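In defense of the old rag

In our house in Broltholm there is a drawer under the sink, and in this drawer live the rags. When my sister-in-law came to visit in December she opened it by mistake and asked me why I keep garbage in the kitchen. I have been thinking about my answer since then, and now I want to give it properly.

A new cleaning cloth is a poor thing. You buy a pack of 12, all in the same bright color, and for the first weeks they only push the water from one side of the table to the other. The package says you must wash them before use. I did this, two times, and still they left small fibers on every glass. My old pillowcase, cut into four pieces, dries the same glass in one movement.

My neighbor Pirmin Rüegg does not agree with me. He says that a mixed pile of cloths is a sign of a mixed head, and he wants one kind for everything, folded in the same way. I respect Pirmin, his kitchen is beautiful. But a spill of coffee and a dusty shelf are not the same problem, and I do not see why they should get the same cloth. For the coffee I want something thin that drinks quickly. For the shelf I want something fuzzy, which holds the dust until I shake it out of the window.

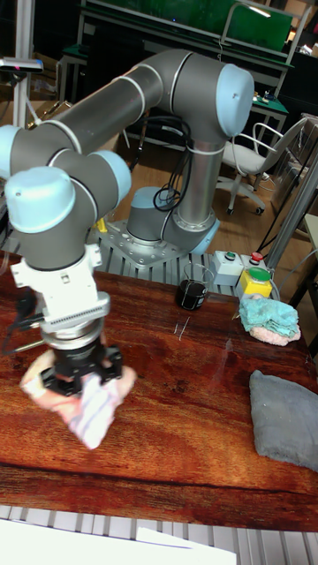

I also think we fold too much. A folded cloth is nice to look at in the cupboard, but when you wipe a table you will crumple it in your hand anyway, and the hand knows what it does. My mother folded the tablecloths and the towels, and the rags she threw in a basket as they came. Nothing bad happened to us from this basket.

There is one objection which I must accept. Old rags can smell, and some people keep them much too long. Orsolya Vass, my friend from the choir, had one that was 13 years old, and I told her that this was enough. A rag must be washed hot, dried completely - not left in a wet ball beside the sink - and thrown away when you can read a newspaper through it.

Until that day it can stay in my drawer, next to the pieces of the pillowcase and what is left of my husband's gray pajamas.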